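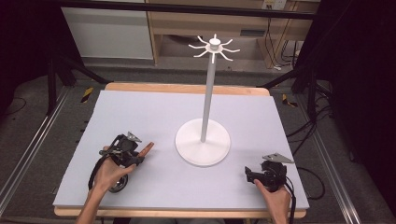 white mug tree, lavender-gray board, the base's soft shadow falling to the left and back

ok so a few of you asked what I ended up doing about the mugs, and the answer got long, so it's a thread. get a drink. in a mug, if you can find one

Background for the new people: I have been at war with my mug shelf since July. It's the one over the toaster, it's too high for me and too shallow for anything wider than a teacup, and I had been stacking mugs two deep and two high like some kind of bricklayer

then the green Kinsella one came down and hit the toaster on the way. The toaster is fine! The mug was in more pieces than I wanted to sweep. That was the one I bought on the trip with my sister and I'm still sore about it

So I went looking for a mug tree. I had opinions going in. My grandmother had one with straight pegs and every time a truck went by the whole thing chattered. I did not want straight pegs

the arms on this one come off a little hub at the top and curve, with a bit of a droop at the tip. All of them up there in one ring, going out like a star. I love it. It looks like a tiny palm tree, or a tiny umbrella that lost its cloth

Roxana Tello says it looks like something you'd dry gloves on and now I can't unsee it, thank you Roxana

anyway the thing I want to talk about is the BASE because I don't think people think about bases enough

it's wide and round and flat, so you can push it close to a wall or leave it out in the open and it takes up the same circle either way. The last one I tried (a Todine, I returned it) had three feet that stuck out, and I kept catching one with the side of the cutting board

and a flat base wipes down in one go. Coffee drips off mugs. I don't care how well you think you dry them, coffee drips off mugs

White was a gamble, I know. I went back and forth. The other choice was black and Senan voted black because "it'll hide the stains" but I'd rather see the stains and get them off. We have a white sugar jar and a white butter dish and the black one would have looked like it was visiting

(Senan Mac Carthaigh has since been caught hanging his soup mug on it, so I consider the vote overturned)

How to load a mug tree, according to me, a person who has had one for less than a month:

first mug goes on one side, second mug goes straight across from it. Then the other way, like numbers on a clock, 12 and 6, then 3 and 9. If you fill one side first you are asking a round thing to lean, and it will think about it

heaviest mugs get opposite each other. My two heaviest are the brown Fakness one and the one shaped like a barrel, and they face off across the pole now like they're in a western

handles all pointing the same way round. This isn't for looks, ok it's a little for looks, but mostly it means you lift every mug off with the same move and you don't knock the neighbor

and go easy with the giant ones. I had a huge one from Clamer, the kind you could make ramen in, and it bumped the mugs on both sides of it. That one lives in the cupboard with the mixing bowls and it seems happy there

somebody in the replies asked if the arms being all at one height is a problem. I like it better! With the kind that has pegs up and down the pole, I always ended up with a short mug squashed under a tall one. With a single ring up top there's nothing hanging over anything else

what it does do is put all the weight up high, so see above re: loading it evenly, and please don't carry it across the kitchen full. I did that once. I got away with it. My heart did not enjoy it

the knob on top is small but I have big feelings about the knob. It gives you a spot to pinch when you want to shift the stand over an inch to wipe under it. Empty, I mean. Take the mugs off first

Now the sad part of the thread, which is that getting a mug tree means picking WHICH mugs. I took every mug out of every cupboard and put them all on the table and it was a bit much to look at

rule I made up: if I hadn't used it since the clocks changed, it had to make its case. The conference ones went in a box. The one with the chip on the rim went in with the pencils. I kept the ugly snowman one because I'm not made of stone

the shelf over the toaster now has tea on it. Just tea, in a row, light boxes that can fall on a toaster all day long and hurt nothing. I should have done this months ago

things I'd still like to sort out: where the travel cups go (their lids are in a drawer with 500 rubber bands), and whether the tree belongs left of the kettle or right of it. Currently left. I pour with my right hand so I keep reaching across the steam

update, moved it to the right of the kettle. Much better. Senan keeps reaching for the old spot and patting the counter

update 2: for everyone asking about mugs with tiny handles, the kind you get one finger into, try the handle on the tip of an arm before you commit. One of my espresso cups goes on fine and its twin sticks. Same set! The twin is in with the eggcups now

ok I'm going to go make tea. Show me your mug situations, I want to see the bad shelves especially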